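April
By the Prollen shelf study group

3.2 What people do with snack packaging

I'll admit this is the part of the study I was most excited about! We had gone in thinking the interesting stuff would be in the kitchen cupboards, and then most of what people wanted to talk about was the packaging (how noisy it is, how it slumps, how you can never find the one you want). We collected 163 short diary entries from 32 households in Bolau, and snacks came up again and again, usually with a complaint attached.

The big split was between bags that get stood up in something and bags that just get put down flat. A clear box was the favorite home for the first kind, and I can see why – you keep the front of the package facing you and you still know what's in there. Flat bags were a different story. People told us they pile up, slide under each other and get forgotten until somebody does a clear-out.

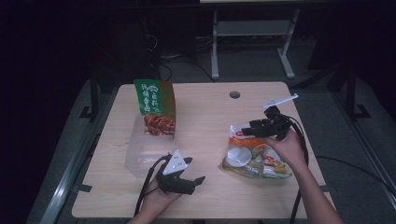
Figure 4. Green snack package propped upright by a clear plastic container (left) and a crinkled clear bag with printed graphics (right), on a light wooden tabletop.

Printing matters more than I expected, too. Several people said they go by the food photo and the main color, and hardly ever read the name, so a bag lying flat with its artwork creased up takes them longer to recognize. We didn't time this, so please treat it as what people told us and nothing stronger. The diary wording is coded in the same way as in Section 3.1, except that "box" and "basket" are kept apart here (we argued over that one for most of a Thursday).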